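October, the parcel shelves again
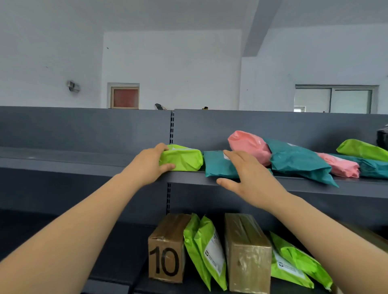

Green by the post, teal and pink to the right, boxes down below.

Day two of what Graham calls the new system, and I remain to be persuaded.

The new system is color. Graham Mottram went to some talk over in Dunmore and came back with the idea that if every mailer is a bright color we will stop misplacing them. Lime green for the Deltwood round, teal for Otivwood, pink for anything with a problem. He said it as if he'd invented the alphabet. I asked what happens when a Deltwood parcel has a problem, and he said that would be rare. I have worked in this back room for five years and it is not rare.

So I got in at twenty past seven and sorted. One green mailer up on the top shelf, left of the post, where it had the whole bay to itself. Right of the post was the usual slide of teal and pink, a crumpled pink one lying crossways behind the others, and then another green leaning at the back where by Graham's own plan no green should be. I moved things left, I moved things right. A shelf doesn't care what color anything is.

The labels bother me more. A big teal one had its label near the top edge where I could see it, fine. Others were sitting with nothing showing my way, so you have to pick them up and turn them over, and once you've done that, what was the color for? I said this to Annapurna at the coffee break and she said the color tells you which ones to pick up. I thought about that for a while. It's a fair answer but I don't think it's worth what he paid for the mailers. He let slip the figure, 2,870 for the year, and then looked as though he wished he hadn't.

The two cardboard boxes are on the bottom shelf, stood on end, brown and taped up. One has a 10 on it in thick black marker. Ten what? Annapurna Shenoy thinks it's a weight. Graham thinks it's a street number. I think it is whatever the person holding the marker had in their head that morning, and it went out of their head by lunch. The taller one has so much tape on it that it shines. People who use that much tape either don't trust the box or don't trust us, and I've got some sympathy both ways.

The green ones wedged in beside the boxes are a nuisance. It's dark down there and they lean. I'd rather lay them flat but then they take up the whole shelf, and Tasov wants its parcels kept low for the van, or so the note says. I have never seen the van driver bend down and thank anybody for it.

Graham says give it until the end of the month. He has a sheet on the wall for mistakes, with 37 on it from September, and he's sure October will beat that. Maybe. It would help if he told us what counts as a mistake. I put a parcel on the wrong side of the post this morning and moved it back, and I did not write it down.

Knee bad again. Must ask about the lamp for the bottom shelf.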